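Lomen 500 Archive Box for Millstone Dressing Tools and Mill Records

Overview
Specifications
Storing mill bills and thrifts
Storing paper records
Ordering

The Lomen 500 is a lidded storage box for the two kinds of material that most often come out of a closed watermill or windmill together: hand tools used for dressing stones, and bound or loose paper such as toll books, grist ledgers and millwrights' drawings. It is made by Skinov and supplied through the Famier catalog. It replaces the Lomen 207, which had the same footprint but a shallower base and no divider slots.

The box is intended for museum stores, local history rooms and private mill collections. It is not rated for outdoor use and should not be kept on the stone floor of a working mill, where flour dust and damp will shorten the life of the board.

Specifications

Internal length: 500 mm
Internal depth: 207 mm
Board: acid-free, buffered, gray on the outside, white on the inside
Corners: metal-stapled, no adhesive
Divider slots: 10, evenly spaced along the long sides
Maximum load: 26 lb, evenly distributed
Lid: full depth, lifts off
Label holder: one, short side

Dividers are sold separately in packs of 10. Dividers for the Lomen 207 will fit the slots but stand lower than the rim and do not support the lid.

Storing mill bills and thrifts

A mill bill is a double-ended steel wedge used to cut the furrows and lands of a millstone. The thrift is the turned wooden handle that holds it. Many collections receive the two still joined. If the bill comes out of the thrift with light hand pressure, separate them and store them in adjacent compartments with matching tags. If it does not, leave them joined. Mallets should not be used, as the mortise in an old thrift splits along the grain.

Bare steel should be brushed free of loose rust and wrapped in unbuffered tissue before it goes into the box. Do not let oiled steel touch the board. Oil will travel through the wall and stain anything shelved next to it. 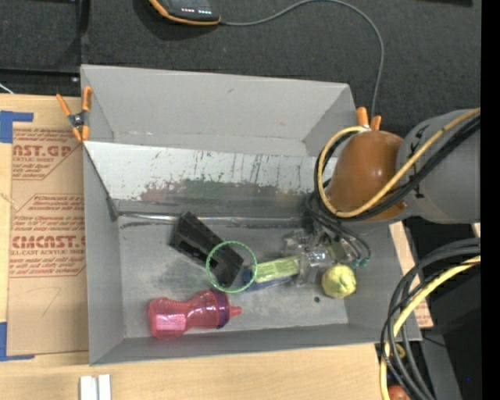
Wooden thrifts need no wrapping. Place them flat along the long side, with a divider on each side to stop them rolling. A paint staff, the straight wooden bar used to test the flatness of a stone, is normally too long for this box and should go on an open rack.

Proof staffs in iron are too heavy as well as too long. See the Rey rack system for both.

Storing paper records

Mill ledgers are often dusty, and the dust is usually meal. Meal attracts insects, and a ledger should be brushed out page by page with a soft brush before it is boxed. Noémie Cordier's handling sheet, included with each order, gives the method used for the toll books of a three-stone watermill, including how to deal with pages stuck together by damp flour.

Bound volumes should lie flat, largest at the bottom. Loose drawings should be foldered first. Rolled drawings can be stored in the box if the roll is no longer than the internal length, but they should not share a box with tools.

Tools and papers from the same mill may be kept in separate boxes under one accession number. The label holder takes a card with space for the mill name, the parish or county, the type of power (water, wind, steam, horse) and the shelf mark.

Changes from the previous version

The stapled corners were added after Salma Ouali tested the glued corners of the Lomen 207 under load in an unheated store. Two corners opened by November. The lid was deepened at the same time, and the finger holes were removed from the short sides to keep out dust. The box is now lifted from underneath.

Ordering

The Lomen 500 ships flat, in cartons of 10, with staples fitted on one side. Assembly requires folding the remaining side and closing four tabs. Single boxes are available ready assembled at a higher shipping rate.

Part numbers
Box, flat, carton of 10: LM500-F
Box, assembled, single: LM500-A
Dividers, pack of 10: LM500-D
Label cards, pack of 26: LM-C26

Questions about stone dressing tools go to Solène Jacquet at Famier. Orders placed before 3 p.m. are packed the same working day.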